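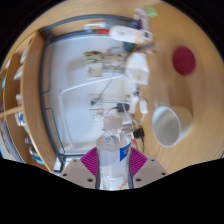

Table clearing gets some help at Dradilden

Tuesday, October 29, 2019

Anyone who has eaten lunch on the second floor at Dradilden knows how the tables look by one thirty, with mugs left behind and water bottles nobody claims. For years that has been the last job of the break room crew before they go home, and the one they liked least. Since September they have been handing a share of it over to a pair of grippers, and we thought it was time to tell everybody how it's going (pretty well, with a few bumps!).

The grippers come from Treson, and the crew are the ones teaching them. A person holds the tool in one hand, closes its fingers on a bottle or a mug and carries it where it should go, and the machine learns from those rounds. Bottles went first. They want a light squeeze with the pads on either side, and a full one behaves very differently from one that somebody has nearly finished, so there has been a good deal of practice. The crew has now logged 700 pickups between them, most of them in the slow hour after lunch.

Mpho Botha has run the break rooms for 17 years and was, by her own account, not pleased when she first heard the plan. "I thought, well, there go our hours," she told us over coffee. "So I asked straight out, and I asked to have it in writing." She got it. All 5 people on the crew keep their full hours through the trial and after it, and the time they spend teaching counts as regular paid work, at the higher training rate.

What has changed is the shape of the afternoon. Less of it goes to walking back and forth with trays, and more goes to the coffee counter, which now stays open until four, and to the stockroom, where Mpho has finally gotten her shelves the way she wants them. She does say her wrist gets tired after a long teaching session, so the crew now trades off every half hour, and Treson has promised a lighter handle.

Mugs are still a work in progress. The handle can point any which way, and people do leave coffee in them, so for the time being those go to the sink by hand.

The trial moves to the Zostow building next, where three tables by the windows have been set aside for it. If you eat over there, please go on using them just as you always do, and stop and chat with the crew if you're curious. They're happy to let you try the gripper yourself.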